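4.2 Winter accidents in the Skenholm letters

It will be useful to linger a little over the winter letters, as they are by far the liveliest part of the collection and, to my mind, the part that has been most unfairly passed over. Of the 1,082 letters that survive from the Skenholm settlement, 217 mention an injury or a death, and a good many of those were written in the cold months, when neighbours had both the time to write and rather too much to write about. People went through the ice on the river. They were kicked by horses in dark barns, or they lost their way between the house and the woodpile. One farmer, whose name is given only as Nikolaidis, was thrown from a load of hay in January and lay by the road until the evening milking, and we have his story in four separate hands.

What I find so touching in these four versions is how much room they give to the household. The fall itself takes up a line or two, and then we are told at length who sat up with him, who brought the broth, which cousin took over the chores, and whose good linen was torn up for bandages. Cloth turns up in letter after letter (Figure 3), always with its colour and very often with the name of the woman who had hemmed it. It would be a pity to treat such details as padding, for the writers plainly did not.

Figure 3. White cloth with pale blue and pink patterning, in a round yellow plastic bowl.

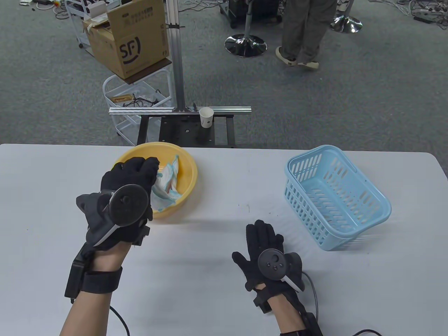

Annelore Ackermann, reading an earlier draft of this section, objected that I had made the letters sound kinder than they were. She pointed out that the longest of the four also complains that the cousin was slow with the cattle and “ate like two men,” and she wondered whether the careful naming of helpers might have been a way of keeping track of debts. It is a fair point and I have come around to at least half of it. The same writer does, after all, return to the torn linen the following spring, when she remarks that it has still not been replaced.

Even so, I would not want to lose the warmth altogether. The letters were meant to be read aloud to parents who would never see the farm, and a list of names told them that their children had people near them. Whether the linen was a gift or a loan may well have depended on who was listening. The church register, to which I turn next, gives the fall a single line and leaves the cousin out entirely.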